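Maltatus surface finish terms: data card

Version 2

Summary

Maltatus is a word list and lookup table for the surface finishes of furniture and fitted joinery. It maps the terms used in trade catalogues, second-hand listings and repair notes to one preferred term per finish. The table holds 2000 entries in British English. It was compiled by the Vullbridge furniture records project for use in stock lists and condition reports.

The list covers finish only. Joint types, upholstery, hardware and makers' names are out of scope, as are price terms.

Contents

terms.csv: one row per source term.
preferred.csv: one row per preferred term, with a short definition.
changes.txt: terms added, merged or withdrawn between versions.

All files are UTF-8 with comma separators and a header row. Empty fields are left blank and must not be read as zero or "none".

Fields in terms.csv

term: the wording as it appeared in the source, in lower case.
preferred_id: key to preferred.csv.
group: colour, grain, sheen, coating or wear.
source_type: catalogue, listing or repair note.
status: current, dated or withdrawn.
note: free text, 30 words at most.

A term that fits more than one group is entered once for each. "Limed" therefore has a row under colour and another under coating. Counts by group will exceed the number of distinct terms for this reason.
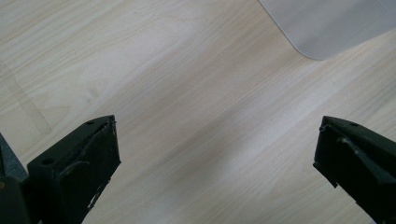 Grain terms are kept separate from colour terms, and this is the largest change from version 1, where both were stored in a single field. Sellers often merge the two, so that "light oak" may refer to a species, a stain or a printed pattern. The table does not try to settle the species. A pale tabletop with fine streaks running diagonally and a faint sheen would be recorded as three values: colour "cream to beige", grain "fine streak" and sheen "low". Grain direction is not coded. Where a source gives it, the wording goes in the note field.

Sheen

Sheen has five levels: matt, low, satin, semi-gloss and gloss. They are descriptive levels and do not correspond to meter readings. Terms such as "silky" and "eggshell" were assigned by comparing the products they were applied to in the catalogues. Where catalogues disagreed, the lower level was used.

Method

Terms were copied by hand from the sources and normalised for spelling and hyphens. Each was then assigned to a preferred term by one compiler and checked by a second. Disputed rows were held back until both agreed, or were given status "withdrawn". Terms found in fewer than 10 places were kept only if they came from a repair note.

Known limits

Painted finishes are thinly covered. Regional terms are mostly from northern listings. Wear terms overlap, particularly "scuffed" and "rubbed", and should not be used for grading damage.

Loading

The files can be imported into Grokton with the default settings. For Org tables, convert the commas in the note field first. Row order is alphabetical by term and carries no meaning.

Corrections

Send the term, the source type and the proposed preferred_id. Changes are applied in March.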